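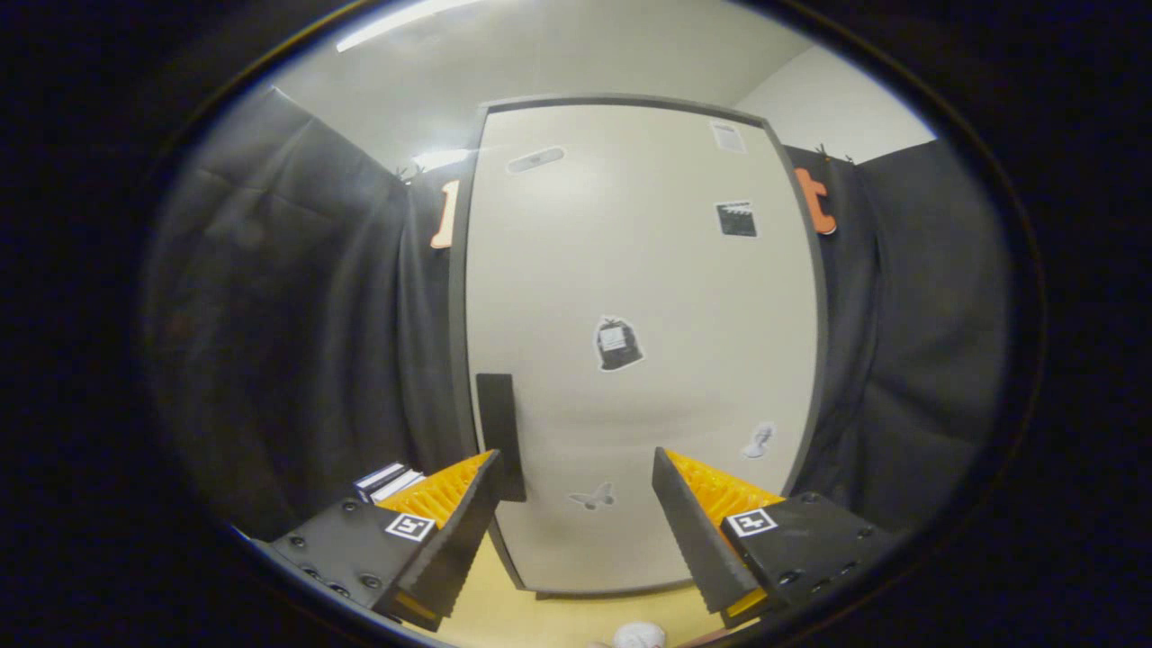

Fig. 7.1 Hand-held gripper, fingers open, with both finger markers in view.

Contents Previous Chapter Next Chapter Glossary Index

Chapter 7: House Rules for Hand-Held Work
Elsa Amundsen, April

I've put off writing this chapter twice, mostly because rules are dull to read and I find it hard to be cheerful about a checklist. But every year I get the same email from somebody who has finished the practical in Chapter 6, has a drive full of recordings and can't use half of them. So let's have the rules, and I'll try to keep them lively!

Up to now we've been talking about robots that are bolted to something. They have a fence, or a light curtain, or at the very least a yellow line on the floor, and the rules for them are mostly about keeping your soft parts away from their hard parts. A hand-held gripper is a different animal. It's the business end of a robot with a person where the arm would be: you hold it, you squeeze it, you do the job, and the recording of you doing the job is what the robot learns from later. It won't swing round and hit you. What it will do, if you're careless, is record a great deal of rubbish very faithfully, and you may not find out for weeks.

My first proper go at this was at Kadurham, in a room with a bad radiator, and we had no written rules at all. We made 436 recordings in that first spell. I was terribly proud of them. Then we sat down to go through them and found that one of us (me) had been resting a thumb over the left marker whenever the gripper was turned sideways, so the finger opening had gone missing from a large share of the lot. No alarm had gone off, and every file had saved perfectly well. I still have the notebook from that afternoon and the handwriting gets very small towards the bottom of the page.

That's the sort of trouble this chapter is for.

7.1 What counts as a rule

I use three words in this book and I try to be strict about them. A "must" is something you stop work over. A "should" is something you write down if you didn't do it. A "may" is up to you, and I don't want to hear about it. You'll meet other books that use the same words more loosely, and plenty of company handbooks where every line is a "must", right down to where you hang your coat. People stop reading those by page two, me included.

When I helped rewrite the sheet at Mikkelsen, it had thirty-odd "musts" on it and we got it down to 7. The rest became "shoulds" or went in the bin. There was a bit of grumbling, mainly about the bin, and one line about footwear was fished back out and is still there as far as I know.

7.2 Before you pick it up

Begin with the fingers. Look at the pads on the inner faces, the ribbed yellow-orange ones if your gripper is like ours in Fig. 7.1, and check they're seated and that neither has begun to lift at a corner. Wipe them. Then look at the two square markers, one on the base of each finger. They must be flat, clean and whole. A marker with a scratch across it will quite often still be read, which is worse than one that fails outright, so change it anyway.

Open and close the gripper fully, slowly, while recording. This is your opening check and it must be in every session, at the front, before any task. I also do one at the end. Jastbridge do theirs at both ends and in the middle as well, which I used to think was fussy, and then I borrowed a week of their data and it was lovely to work with.

Check the screws. Finger tight doesn't count.

The camera goes next. Ours has a very wide lens, the kind that bends a straight door edge into a banana, and it wants a clean front and a firm mount and nothing else from you. If you've knocked it, even gently, do the calibration again. I know it's tedious. Put the kettle on and do it again.

7.3 The place you work in

Newcomers worry about the gripper and forget the room, and the room causes more bother. The gripper has to work out where it is as it travels, and it does that by finding bits of the surroundings it can recognise again a moment later. A big pale door with nothing on it gives it very little to hold on to. Put a handful of different stickers on the same door, spaced well apart, and it has a much easier time. Plain dark curtains are poor too unless there's something on them or next to them that stands out.

So, the rules for surfaces. Any large plain area that will fill the view should have marks on it. The marks should differ from one another (a whole sheet of identical dots will confuse matters, however pretty it looks). They should be stuck down or pinned so they can't flap. And once a session has started they must stay put. If one drops off, stop, end the recording, fix it and start a new one. Don't press it back on with your free hand halfway through and hope.

Lights are next. Switch on what you're going to use and leave it on. A strip light overhead is fine, and most of us have one. Watch for glare on painted edges and shiny frames, as a patch of it slides along when you move and can be taken for something solid. You won't get rid of all of it, so move the job or turn yourself until it's out of the important part of the view.

Floors are simple. Know what's on yours before you begin. Either an object is part of the task or it's part of the background, and the session note should say which, especially for small loose things near your feet. I once spent a Thursday trying to work out why a model kept reaching for a bottle top that was in no task we'd ever set. (It was in the session notes under "misc". I had written "misc".)

7.4 Holding and moving

Hold it so the markers show. I'll say it again in the exercises and you'll be sick of it by Chapter 9.

Start each recording from a pause, with the fingers open, and end it the same way. Move at the pace you'd use to put a full cup down in front of a guest. You'll speed up as you get bored, everyone does, so set a limit on the session: 30 minutes of recording and then a break away from the gripper. At Veden they work to that limit with a kitchen timer and they're quite fierce about it. Wrists complain long before people do, and a tired hand drifts and shakes in ways you can see plainly once you plot it.

Keep your other hand out of it unless the task needs two. Don't point at things. Don't tap the object to see if it's the right one, however tempting.

When you fumble, carry on to a safe stop, end the recording and mark it as a fumble. You must not delete it on the spot. I've had this argument with more students than any other and I haven't changed my mind! Deleting as you go means the record only shows your good days, and then there's no telling how hard the task was. Sort them afterwards, at a desk, with a second person if you can get one.

7.5 People and privacy

A wide lens takes in far more than you think you're pointing it at. Letters on a worktop, a family photo, somebody's lunch, somebody. Walk the space first with the camera running and watch that walk back before doing anything else. Anyone who might come into view must be asked beforehand, in plain words, and told where the recordings will be kept and who can look at them. A notice on the door is a good extra and it doesn't replace asking.

If a person wanders in who hasn't been asked, you stop. Same as for the dropped sticker.

7.6 The session note

One page, written on the day, by whoever held the gripper. It should give the room, the lights, the state of the pads, the opening check, anything that moved that shouldn't have, and the number of recordings kept and marked as fumbles. I like a line at the bottom for grumbles as well. When we read back through some 300 of these notes for the second edition, the grumbles line was the bit we used most, and it's where the rule about shiny frames came from.

You'll find a blank session note at the back of the book. Copy it, scribble on it, change the headings if your work is different from mine. Please keep the grumbles.

Before you go on to 7.7, have a go at these with your own kit. Do the opening check five times and compare the readings. Then walk your room with the camera running, watch it back, and list every surface you'd want to put marks on. Keep the list, as we'll be using it for the worked session that comes next.

Related in this book
Chapter 4: Fences, Lines and Light Curtains
Chapter 6: Your First Hand-Held Practical
Chapter 8: Sorting and Labelling Recordings
Chapter 9: Passing Work to Another Team
Appendix B: Blank Session Note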